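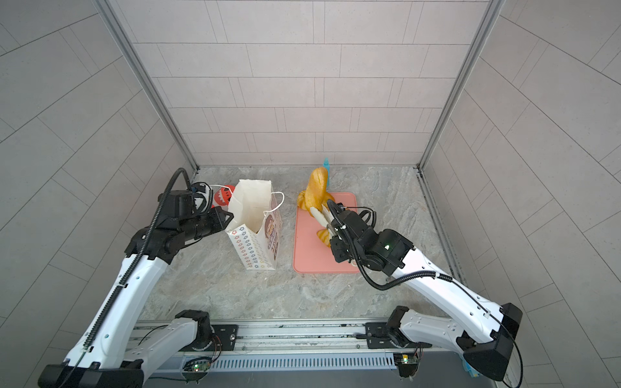
Dovska bagging set

Two-arm pick and place recordings made in the shared workshop on Lazăr street. The build is a hobby project by Teodor Avram and Silviu Mocanu. Stefaniia Marchuk checks the recordings and keeps this file up to date.

Contents

4,000 episodes, 1,000 of them held out for testing. Each episode has video from the fixed camera and from the wrist cameras, joint positions for both arms, gripper opening, and a one-line task text.

Setup

Two arms on one aluminum rail, inside a tiled enclosure with a marble-pattern floor. Props are toy food, soft toys and a paper gift bag. The task text names the item to pick up and where to put it. Start positions are changed by hand between episodes.
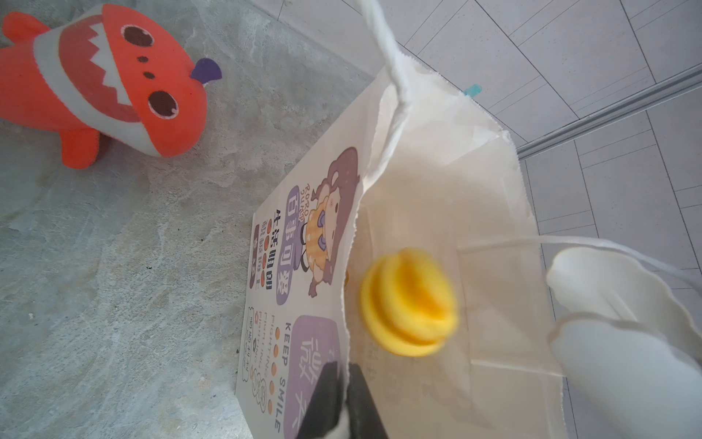
Wrist video is stored as recorded, with no rotation and no blur correction. If your loader expects the floor at the bottom, turn the frames yourself. The bag may be standing or on its side, so don't assume a fixed opening.

Known problems

Gripper values in the first 9 sessions use the old scale. Run fix_scale.py before mixing them with later ones.
The paper bag creases with use. We don't log its condition.
Task text is English only.

Changes

v2: joint names now match on both arms. Bad timestamps from the Wednesday sessions removed, reported by Blandine Leclerc.

Send corrections to Stefaniia with the episode number.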